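Cours 5. La chaleur dans les appareils électroniques : notions de base
Module « Physique appliquée », centre de formation de Tilville
Notes mises à jour le 3 juin 2024

Ces notes reprennent ce que j'ai dit au tableau, avec quelques compléments demandés pendant la pause. Elles ne remplacent pas le chapitre du manuel. Je prie les lecteurs de me signaler les fautes de langue comme les fautes de calcul.

5.1 D'où vient la chaleur

Toute l'énergie électrique qui entre dans un circuit de calcul en ressort sous forme de chaleur, à une quantité négligeable près. Cette phrase surprend souvent les étudiants, qui pensent que le calcul « consomme » une partie de l'énergie. Or un processeur ne soulève pas de poids et ne stocke presque rien. S'il reçoit 60 W, il faut évacuer 60 W, et ceci de manière continue.

La difficulté vient de la surface. Un radiateur de chambre dissipe beaucoup plus, mais il dispose d'une grande surface en contact avec l'air. Dans un composant, la même question se pose sur quelques centimètres carrés. On parle alors de densité de flux, que l'on note q et que l'on exprime en W/m². Attention à l'unité : dans les exercices, la moitié des erreurs vient des centimètres carrés qui n'ont pas été convertis.
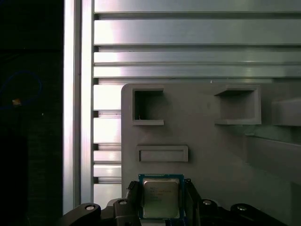
Fig. 1. Processeur et son capot métallique, qui répartit la chaleur.

5.2 La résistance thermique

On utilise une analogie avec la loi d'Ohm. L'écart de température joue le rôle de la tension, le flux de chaleur joue le rôle du courant :

ΔT = R × P

R s'exprime en kelvins par watt (K/W). Pour des couches traversées l'une après l'autre, les résistances s'additionnent. Pour une plaque d'épaisseur e, de surface S et de conductivité λ, on a :

R = e / (λ × S)

Application. Un composant dissipe 60 W. La résistance totale entre la puce et l'air de la pièce vaut 0,5 K/W. L'écart est donc de 30 K. Si l'air est à 25 °C, la puce se trouve à 55 °C. Si l'air de l'armoire monte à 45 °C, la puce monte à 75 °C, sans que l'on ait changé quoi que ce soit dans le composant. C'est pourquoi je demande toujours d'écrire la température ambiante dans la première ligne de la solution.

Remarque sur le vocabulaire : « conductivité » désigne une propriété du matériau, « conductance » une propriété de la pièce. Dans ma langue maternelle un seul mot sert pour les deux, et je comprends donc très bien la confusion, mais à l'examen elle coûte des points.

5.3 Le contact entre deux solides

Deux surfaces métalliques qui nous paraissent planes ne se touchent en réalité que par un petit nombre de points. Entre ces points il reste de l'air, dont la conductivité est très faible (0,026 W/(m·K) environ, à comparer avec plus de 200 pour l'aluminium). On remplit donc les creux avec une pâte thermique. La pâte conduit moins bien que le métal ; elle conduit beaucoup mieux que l'air. Il en faut une couche mince. Une couche trop épaisse ajoute sa propre résistance, ce que l'on vérifie avec la formule de la section précédente.

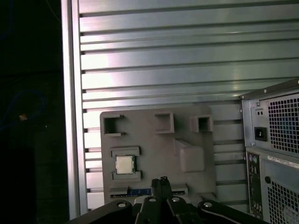 La pression de serrage intervient aussi. Quand elle augmente, la surface réelle de contact augmente et la résistance diminue, d'abord vite, ensuite de moins en moins. Au-delà d'une certaine valeur on risque de déformer les pièces pour un gain très petit.

5.4 La convection

Du solide vers l'air, on emploie la loi de Newton : P = h × S × ΔT. Le coefficient h dépend de l'écoulement. En air calme il reste petit ; avec un ventilateur il peut être multiplié plusieurs fois. Les ailettes agissent sur S et le ventilateur sur h. Doubler la vitesse de rotation ne double pas h, et le bruit augmente plus vite que le bénéfice.

Exercice 5.a. Le ventilateur Wellel de la salle de travaux pratiques tourne jusqu'à 3000 tours par minute. Le capteur indique 2597 tours par minute. Exprimer cette vitesse en pour cent du maximum, puis discuter si l'on peut en déduire directement h.

Exercice 5.b. Reprendre l'application de 5.2 en ajoutant une couche de pâte dont la résistance vaut 0,1 K/W. De combien de kelvins la puce chauffe-t-elle en plus ?

5.5 Questions reçues après la séance
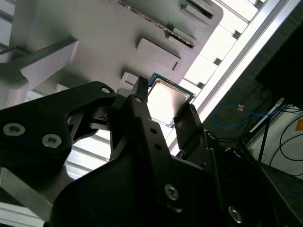
Florante Dumlao objecte que l'analogie avec la loi d'Ohm oublie le temps : au démarrage, écrit-il, la puce est encore à la température de la pièce alors que le flux existe déjà, donc la formule donne un résultat faux.

L'objection est juste. La formule ΔT = R × P est valable en régime permanent seulement. Pour le régime transitoire il faut ajouter une capacité thermique C, en J/K, et la température suit alors une exponentielle de constante de temps τ = R × C. On attend en pratique 3 τ avant de relever une mesure, et l'on a déjà parcouru 95 % de l'écart. Nous traiterons ce cas au cours 6, avec les relevés de Jallora.

A lire pour la prochaine fois : le polycopié Gethin, partie sur les ailettes, sans les démonstrations.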